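The Man Who Folds Leather for a Living, More or Less

Gordon Lévesque has opinions about tissue paper. He thinks there should be less of it. "People send a jacket out wrapped like a wedding cake," he says, "and then they fold the sleeve the wrong way and it arrives looking like it slept in a car."

Lévesque runs the packing side of Petrenko, a small outfit that ships secondhand and sample jackets, some of them real leather and a good many of them not. I had asked for half an hour of his time. He gave me nearly two, most of it on sleeves.

He started at Jarnismont, a warehouse he remembers mainly for its heating, and learned to fold from a supervisor who never explained anything and simply undid your work until you got it right. "I folded my first jacket 3 times before lunch. One jacket. She'd look at it, shake it out, and walk off." He tells this fondly, though it takes him a moment.

Last year the company sent out 2,048 jackets. Of those, 430 came back. Lévesque read the return slips himself in January, with a pot of coffee and, he says, a declining view of humanity. "Wrong size, wrong size, wrong size, changed my mind, wrong size. Then you get one that says 'creased.' That one I take personally."

Faux leather is the harder case, in his telling. Real hide forgives you. The fake stuff remembers. A hard fold down the front will still be there at somebody's birthday party, and no amount of hanging in a steamy bathroom will talk it out. His rule is to keep the folds wide and bring the sleeves in last.

I asked whether he had ever tried doing this somewhere quieter, with a proper bench and nothing else on it. He looked at me as if I had suggested a yacht.

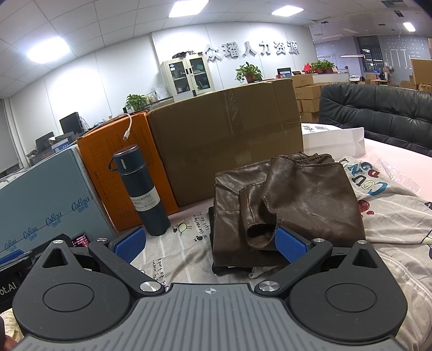
"You work on the table you've got," he says. "If there's a bottle on it, you move the bottle. Or you don't, and you fold smaller." He has visited places with long steel benches and labeled bins, and reports that their jackets were no flatter than his.

Cardboard is another matter. He saves every decent box, and was once talked into ordering 200 new ones from a supplier called Skandutance. They were an inch too short. He used them all anyway, mostly for scarves, and still brings it up in meetings.

Does he fold his own clothes at home? There was a long pause.

"I have a chair," Lévesque said. "Things go on the chair."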